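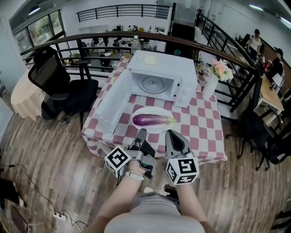
Eggplant on the oval plate, microwave door open, turntable in place.

From: Seraina Zwahlen
To: dulach-kitchen list
Date: June 2026
Subject: Re: Whole eggplant in the microwave, plate or no plate

Valentyna Shevchuk wrote:
> I have tried the whole eggplant method from the Sindcombe handout twice
> now. Both times the stem end stayed firm and the other end collapsed.
> I used an oval plate because it is the only one long enough. Should the
> eggplant go straight on the glass instead? Our oven is marked 1000 W.
> Also, does anyone peel first?

Valentyna,

Keep the plate. A cooked eggplant gives off a fair amount of brown liquid, and it is easier to pour that off a plate than to lift out a full turntable.

The oval shape needs one check before you start. Put the empty plate on the turntable, close the door and run the oven for one full turn. If the long ends touch the wall, the turntable stalls or slips under the plate, and one end of the eggplant then sits in the same spot for the whole cycle. Uneven cooking of the kind you describe is consistent with that. Measure corner clearance with the door shut, as the inside of the door is one of the walls.

If the plate turns freely, the cause is more likely the eggplant itself. The flesh next to the stem is dense and takes longer. What I do:

1. Prick the skin all over with a fork, deeper near the stem. Do not skip this, as an unpricked one can burst.
2. Leave the stem on. It makes a handle later.
3. Cook on full power for half the time, turn the eggplant over and swap it end for end, then cook the other half.
4. Leave it in the closed oven for a few minutes before testing with a knife at the stem end.

At 1000 W I use 12 minutes in total for a large one. The last one I weighed was 974 g, which is bigger than most - start with less for a small one and add a minute at a time.

I do not peel first. The skin holds the flesh together while it cooks and comes away easily afterward. Slit it lengthwise, drain it in a sieve, then scrape.

On the table setup: if your door opens to the left, keep that side clear to the full swing. The plate comes out hot and you do not want to be moving other dishes with it in your hands.

The handout's timing table assumes halved eggplants, so the figures there will not help you with whole ones.

Seraina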